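Talk notes – Stikell planner, grasp timing on soft goods
Slot is 19 minutes plus questions. Slides 1 and 2 are title and outline, skip through fast.

**Slide 3 – Scope**

Software only. No hardware claims today. Everything below is the segment between the perception output and the gripper width command. Boros is the perception stack, Stikell is the planner, Trornis is the replay tool. Say the names once and point at the block diagram.

**Slide 4 – Problem statement**

Rigid objects: a grasp pose is valid until something bumps the object. Cloth: a grasp pose goes stale as soon as either hand moves the fabric. With two grippers, the left hand invalidates the right hand's plan and the reverse. Our old planner treated the two arms as independent and merged the trajectories at the end. It passed on boxes. On garments it closed on air.

**Slide 5 – What the policy gets as input**

Wrist view only, one per gripper. No overhead camera, no depth. The network outputs a relative pose chunk and a width for each hand. Point out how little of the second hand is in view, and that the planner gets its pose from the tracker instead.

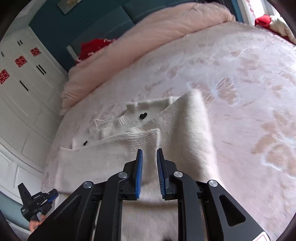

*Slide 6. Knitted sweater on a bed, gripper open, ribbed cuff just beyond the fingers. Second gripper at lower left.*

Leave this up for a while. Three points to make:

- Cuff ribbing and the band at the opening have similar texture. Boros segments both as "rib" and the early version swapped them. Fix was to carry the label of the attached panel along with the edge.
- Cream knit over pale pink plush. Low contrast along the hem, so edge confidence is poor there. We threshold per edge, not per garment.
- The blanket has printed-looking or sculpted motifs, flowers and a butterfly. These generated false folds until we added patterned bedding to the training split.

**Slide 7 – Coupled planning**

Shared timeline, one clock. Each arm publishes the region of cloth it expects to disturb over the next chunk. The other arm treats a candidate inside that region as expired and requests a new one. Replan budget is 200 ms. If the budget is exceeded, hold width, hold pose, log it. Do not extrapolate.

(If asked about locking: we tried a mutex on the garment. Safe, but the arms took turns and the fold drifted.)

**Slide 8 – Data and replay**

3,901 episodes in the Romaston set. Trornis replays each one against a new planner build and reports the first timestep where the commanded width differs from the recorded width. Ott Baranauskienė wrote the diff view – credit her here, she is in the room Monday.

Replay is open loop. It finds regressions in timing and says nothing about task success. Repeat this, it was misread at the May review.

**Slide 9 – Open issues**

- Latency skew between the two wrist streams. Currently corrected with a fixed offset per device.
- Trim loops and cords. The segmenter drops anything thin.
- Expiry regions are too large on heavy knits, so the planner replans more than it needs to.

**Slide 10 – Backup: config keys**

Only if asked. `expire_on_overlap` defaults to true, `hold_on_timeout` defaults to true. Turning off the second one needs a signed-off test plan.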